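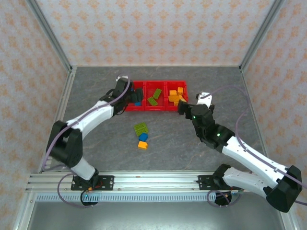

Figure 5-1. Sorting station during the brick demonstration. Left arm over the left compartment, right arm at the right compartment.

Section 5. Running the Station for Visitors

5.1 Scope

This section covers the setup, running and shutdown of the two-arm sorting station when people from outside the lab are present. It applies to open days, school visits and single demonstrations for guests. It does not replace Section 3 (Power-Up) or Section 4 (Teaching Positions). An operator who has not signed off on both of those sections may assist but may not hold the stop button.

Section revised 16 Sep 2019 by Xuelian Han. Changes from the previous issue: visitor line moved back, cable check added to 5.4, recovery steps rewritten after the March open day at Briltwood.

5.2 People required

Operator. Runs the Praketti console and holds the stop button for the full length of each cycle.

Host. Talks to the visitors and watches the visitor line. The host does not touch the console.

Runner. Resets the bricks between cycles. The host may act as runner for groups of five or fewer.

For groups of more than 20, split the group and run the demonstration twice. People at the back cannot see into the tray, and they will move forward.

5.3 Setting up the enclosure

1. Confirm that the main switch is off and the tag is on the console.

2. Check that the corner posts are tight. Push each post at the top with one hand. If it moves, tighten the lower bracket first and then the upper one.

3. Inspect the patterned wallpaper for lifted edges. Press down any loose seam and fix it with double-sided tape on the back of the sheet. Do not use clear tape on the front. It reflects the overhead light and the vision routine may report a false edge.

4. Wipe the floor with a dry cloth. Do not use spray cleaner on the day of a visit.

5. Place the red tray near the back of the floor with its three compartments side by side, as shown in Figure 5-1. Line up its front edge with the two pencil marks.

6. Put the visitor line on the room floor 700 mm from the front edge of the bench. Use yellow tape. Chairs go behind the line.

Note: The wallpaper panels are a fixed part of the trained setup. If a panel is damaged, replace it from the same roll (stores shelf 121). A plain panel is not an acceptable substitute, even for one afternoon. The station was run against bare board once during trials and the grasp failures were high enough that the visit had to be cut short.

5.4 Checking the arms and cables

CAUTION: Carry out this check with the power off. The elbow joints are heavy and will drop if a brake is released by hand.

1. Check the bolts on both base mounting plates where they meet the aluminum rail. Both plates must sit flat on the rail.

2. Follow the purple cable on each arm from the base to the gripper. It must be free of nicks and must not be trapped between the elbow and the upper segment.

3. Check the slack at each wrist. The cable needs a loose loop so that the wrist can turn through its full travel. Do not tie the loop down to make it look tidier for visitors. A tied loop pulled out of its connector at Briltwood on the second cycle.

4. Check that no cable hangs over the front of the bench within reach of a seated child.

5. Check the thin red and black wires at the left base. Tug each one lightly.

6. Remove the tag and power up as described in Section 3.

7. Look for the green indicator lights on the left base motor housing and on the right wrist. If any of them stays dark one minute after power-up, stop and go to Section 8.

5.5 Loading the bricks

The demonstration uses one color group per compartment: blue on the left, green in the middle, orange on the right. Some bricks are placed in the tray before the visitors come in, so that the sorting rule can be seen without being explained. The remaining pieces go on the open floor in front of the tray.

1. Load the starter bricks. The right compartment may be heaped. Keep the other two light.

2. Place one green, one blue and one orange piece on the floor in front of the tray, in a short column running toward the rail. The pieces may touch. They must not be stacked.

3. Keep the floor pieces closer to the tray than to the rail. Pieces set near the rail fall inside the fold-back zone of both arms and will be skipped.

4. Withdraw both hands and say "clear" aloud. The operator repeats "clear" before arming the console.

Note: Rounded pieces, such as the blue block on the floor, are allowed. They need the wide grip setting. Select WIDE on the console before the cycle starts; the setting cannot be changed while the arms are moving.

Note: Heaped bricks in the right compartment can slide. Top bricks that rise above the tray wall should be taken out between cycles.

5.6 Running a demonstration cycle

1. Host: ask visitors to stand or sit behind the yellow line. Wait until they have done so.

2. Operator: select program VISIT-5 and set speed to LOW. The other speeds are for lab use only.

3. Operator: press ARM, then START. Both arms move to the ready position.

4. Host: name the left arm and the right arm before anything else. Visitors ask fewer questions during the cycle if they already know which arm is which.

5. Operator: press RUN. The arms may work over the tray at the same time. The program keeps a gap between the two grippers and will hold one arm back if the gap becomes too small. A pause of a few seconds is normal and the host should mention it in advance.

6. Operator: when the console reads CYCLE END, press PARK. Keep hold of the stop button until both arms are at rest.

7. Runner: approach only after the operator has said "parked".

WARNING: Do not reach into the enclosure to straighten a brick while the console is armed. The arms can start without a sound. This applies to the runner, the host and any visiting engineer, whatever their experience.

5.7 Visitor participation

Visitors may choose the order of the floor pieces. They may also hand pieces to the runner, who places them. They may not place pieces themselves.

Visitors may not hold the stop button. The request is common with school groups. Offer the spare button from the drawer, which has no cable.

Small pieces are a choking hazard. Count bricks out and back in when children under five are present, and keep the box closed between cycles.

Photography is allowed from behind the line. Flash is not. Ask for it to be turned off before the first cycle.

5.8 Recovery during a visit

Dropped piece, outside the tray. Let the cycle finish. The piece will be picked up on the next pass if it lies on the gray floor in front of the tray. If it has come to rest behind the tray, park the arms and have the runner fetch it.

Piece in the wrong compartment. Let the cycle finish. Do not stop to correct it. Green and lime green are both treated as green; a visitor who disagrees may be told that the threshold is set in Section 6.

Grippers holding over the same compartment for more than 20 seconds. Press HOLD, then PARK RIGHT. When the right arm has backed off, press RESUME. If the hold repeats, end the cycle.

Cable caught on an elbow. Press the stop button at once. Do not try to free the cable by jogging the arm. Power off, support the upper segment with one hand and lift the loop clear with the other. This takes two people.

Tray shifted. Park both arms, power down to STANDBY and set the tray back on its pencil marks. Run one empty cycle before loading bricks again.

Stop button pressed for any reason. Tell the visitors that the demonstration is paused. Do not restart until the operator has looked into the enclosure and the cause is known. Write the cause in the visit log, including a press made by mistake.

5.9 Shutdown after the last group

1. Park both arms and power off at the console, then at the main switch.

2. Hang the tag on the console.

3. Remove all bricks from the floor and the tray. Return them to the box by color.

4. Leave the tray in place unless the station is being moved.

5. Lift the yellow tape the same day. It marks the floor if left overnight.

6. Complete the visit log: group, number of cycles, stops, pieces dropped, operator initials.

5.10 Moving the station to another site

The bench, rail and arms travel as one unit on the Hsiao cart. The walls travel flat, face to face, with paper between them. Remove the corner posts last and refit them first.

Allow the arms to stand for one hour after unloading before power-up. Repeat all of 5.3 and 5.4 on arrival, including the checks done before departure. Positions must be re-taught (Section 4) if the rail has been unbolted from the bench.

Do not rely on the host site for power strips - bring the two marked Ako and use no others.

5.11 Contacts

Operator sign-off: Jui-lin Yen
Visit bookings and group size: Hui-mei Chiang
Arms, cables and connectors: Borislav Halilović
Replacement panels and bricks: Yu-ting Shek

Continue to Section 6, Color Thresholds.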